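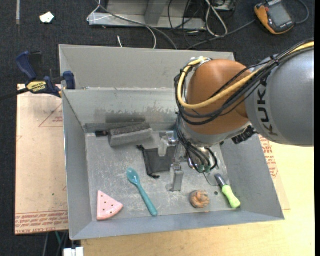

The Zovent bowl that comes with the 5 litre mixer is a different steel from the one Horgan used to supply, and that explains most of what you're seeing. The older bowl was polished on the inside and showed every mark. The Zovent bowl has a brushed finish and wears to an even dull grey. If what you have looks like the floor of the grey metal bin, fine light scratches and smudges all over, leave it alone and keep using it. If you have darker scraped patches like the ones low on the back wall, the beater is touching the bowl and needs to be raised before you do anything else.

Answers to the rest in line.

On 18 January 2024, Bautista Quezada wrote:
> I picked up a Zovent mixer at the Wonwood clearance centre before
> Christmas. The sticker says 700 watts. The bowl is already marked
> and there is a faint grey film on a paper towel when I wipe it out.
> Is that coming off the bowl or off the beater?

Off the beater, I'd say. The flat beater in that box is bare cast aluminium and someone has probably put it through the dishwasher, or you have. Dishwasher tablets strip it and it leaves grey on everything it touches. Wash it by hand in hot soapy water, rub it down with a cut lemon or some vinegar, rinse and dry it straight away. Do that a few times. If it still marks the towel, buy the coated beater. Mine cost $81 with postage, and I haven't had any grey since.

The whisk and the dough hook are both stainless and can go in the dishwasher.

> The instruction sheet says there is a height adjustment but the
> drawing is of another model. Where is it?

Tilt the head back and look at the hinge, on the bowl side. There is a small flat-head screw in a recess between the head and the stand. Mine was full of flour when I first went looking, so run a skewer round it. Turn it anticlockwise to raise the head, a quarter turn at a time, then lower the head and turn the beater through a full circle by hand with the power off at the wall. You want it to clear the bottom of the bowl by the thickness of a five cent piece. Too high and it leaves a ring of butter and sugar underneath that never gets mixed in.

Check it again after a month or so. The screw moves a little with use, more so if you make a lot of bread.

> The store says I have to send it to Horgan for any warranty work
> and Horgan says to go back to the store. Has anyone had any luck?

Go back to the store. You bought it from them, clearance or not, and the consumer guarantees still apply to marked-down stock unless the fault was pointed out to you when you bought it. Take the receipt and ask for the manager. I had the same runaround at the Staddale branch last June over a speed dial that slipped, and once I put it in writing they swapped the machine over the counter. Keep the box if you still have it. They asked for mine.

I wouldn't make a warranty claim about the bowl on its own, though. They will call the scratches normal wear and I think they'd be right. A beater that hits the bowl and can't be adjusted clear of it is a fault, and that is what I would write down if the screw doesn't fix it.

> Last one. Will the old Horgan bowl fit? My sister has a spare.

Yes, if it is the one with the twist base. Turn it over and look for 633 stamped near the rim of the foot. The earlier bowls with two side pins won't lock in, and I would not try to hold one in place with a tea towel, as was suggested here a while back. The 633 sits slightly lower than the Zovent bowl, so you'll have to set the height again each time you change over. I found that annoying enough that I gave one bowl away.

One more thing you didn't ask about – the splash guard in the clearance boxes is the large one and it rattles on this bowl. Two rubber bands round the lip stop it. The smaller guard is meant to be available as a spare but I have never seen it in stock, at Wonwood or anywhere else. If anyone on the list has found one, please post where.

Regards,
Gwen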